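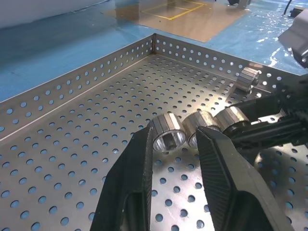 Left wrist or right, I forgot to write down which. Ribbed pads either side of the nearest part, perforated tray.

3rd July

Second full day with the Mornach kit and I am in a better mood about it than I was yesterday, which Rania will be pleased to hear as she was the one who talked me into taking the trial. For anyone picking this notebook up cold: the kit is called Trolten, and what you get for the money is the ribbed finger set, the wrist camera mounts, the teaching software and three months of phone support. The arms are not part of the offer. The quote is 2,637 per arm, so double that for us, and I have until the end of the trial to say whether it earns its place on the bench.

The job I am judging it on is the dull one, moving gear parts between the steel tray and the blue compartment tray. I like this job for a trial. The parts are small, shiny and toothed on the outside, they lie whichever way they please, and the holes in the tray floor show up in every wrist view. If a kit can live with that it can live with most of what Twal sends us.

Morning went on the finger angle. Yesterday I had the fingers coming in too flat and they kept nudging the part along before they closed on it, and I spent a silly amount of time blaming the pads. Rania Kanaan looked at it for perhaps a minute over her coffee and told me to tip the wrist and come in lower. She was right, and I have thanked her properly. The pads are fine. I would go further and say the pads are the best thing in the box - the fine ridges run the useful way for a part lying on its side, and I have stopped seeing that little roll at the moment of closing that we used to get all the time with the old Malari fingers.

Glare is still with us. The tray floor throws back a bright patch in the middle and the film on the bench is nearly as bad. Mornach's notes say to set exposure once at the start and leave it alone. I did that, then I didn't do that, then I went back and did it again, and the fixed setting was the better of the two. I'd still like to try a tray with a brushed finish. (Ask stores whether we kept the one from February.)

After lunch I moved on to both arms over the steel tray together. This is the part of the sales sheet I had the most doubts about, so I went slowly and kept a hand near the stop. 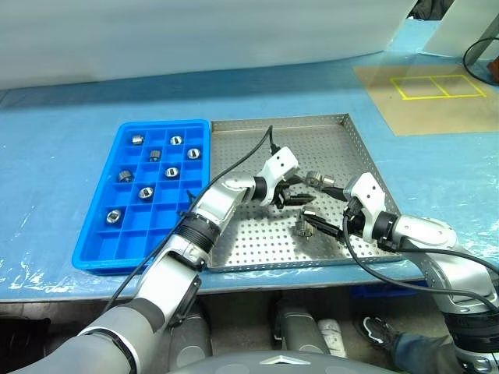
Both arms over the steel tray, blue tray to the left with parts in every other compartment.

I have settled on the staggered layout in the blue tray, at least for now. It leaves room for the fingers to open beside a part without catching its neighbor, and the dividers are thin enough that I don't want to lean on them. The price is that we use half the compartments. Rania thinks we could fill the tray properly if we ordered the narrow tips, and Mornach do list them, but they are extra and I'd want to see them in the hand first.

Cables want some attention before Monday's session. The one off the left housing makes a high loop and then wanders across the tray, and I don't care for a cable sharing space with the parts. The kit comes with a bag of clips that I had written off as packing material. They fit the forearm nicely, so my apologies to whoever put them in.

A word on the teaching software, which I expected to dislike. You show it a grasp, you name the grasp, and it goes into a list that you can read without the manual open beside you. I wish it would let me copy a grasp from the left arm to the right and mirror it. I phoned support about that and had a long, friendly conversation with a man who knew the product well and who said it was on their list, so I am counting that as a no for the purposes of this trial.

Still to do:

Run of 50 picks per arm, fixed exposure, same person loading throughout.
Ask Mornach what pad wear looks like at 1,000 picks, and what a spare pair costs.
Clip the cables, both arms.
Try the parts standing on end as well as lying down. I've been avoiding this.
Borrow the narrow tips if they'll lend them.

If I had to answer today I'd say yes to the fingers and mounts and maybe to the software, and I'd ask whether they will split the price that way. Rania wants to wait for the run of 50 before either of us says so to Mornach, and I've agreed to keep quiet on the phone until then.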